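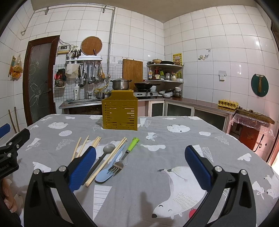

Can I use the Verkport Recipe Cards in a cookbook that I plan to sell?
You can use the ingredient lists and the steps, as long as you credit the collection. The family notes at the bottom of some cards belong to the people who wrote them and need separate permission.

Contents

cards.csv has 2,000 rows, one per card. The text was typed from handwritten cards by Ermira Perić and checked by Panagiotis Grgić.

Columns
card_id: number penciled on the back of the card
title: as written, spelling kept
box: Illey, Söderlund or Ivley
servings: blank if the card gives none
oven_f: degrees Fahrenheit
steps: free text
note: family note, if any

Known problems

Cards that say "moderate oven" have no value in oven_f. Do not fill these in with 350.
The Söderlund box uses coffee cups as a measure. We left them alone.
12 cards are water damaged. Missing words are marked with [?].
Card 300 and card 400 are the same rye bread with different amounts of molasses. Both are kept.

Changes

Jul 8, 2021: fixed broken accents in title, split note from steps.
The Ivley box will be rechecked in August.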